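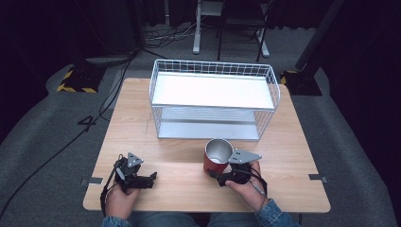

Über uns

Dranen plant und beschafft Ausstattung für Arbeitsplätze mit handgeführten Greifern. Der Sitz ist Vutdale, das Lager liegt in Plandholm. Die Bedarfsplanung leitet Hsin-yi Cheng, Einkauf und Budget verantwortet Hưng Khương.
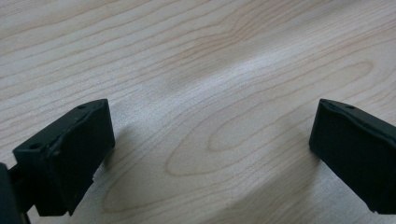 Schwarze Greiferfinger über heller Holztischplatte

Kalkuliert wird je Arbeitsplatz: Greiferpaar, Tisch, Verkabelung, Ersatzfinger. Verschleißteile führen wir als eigene Position mit 7 % der Anschaffungssumme.
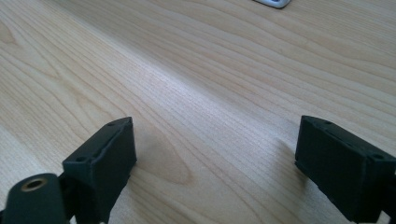

Abgeschrieben wird über 5 Jahre. Rahmenverträge ab 100 Fingersätzen laufen über Arango, Budgetanmeldung bis März.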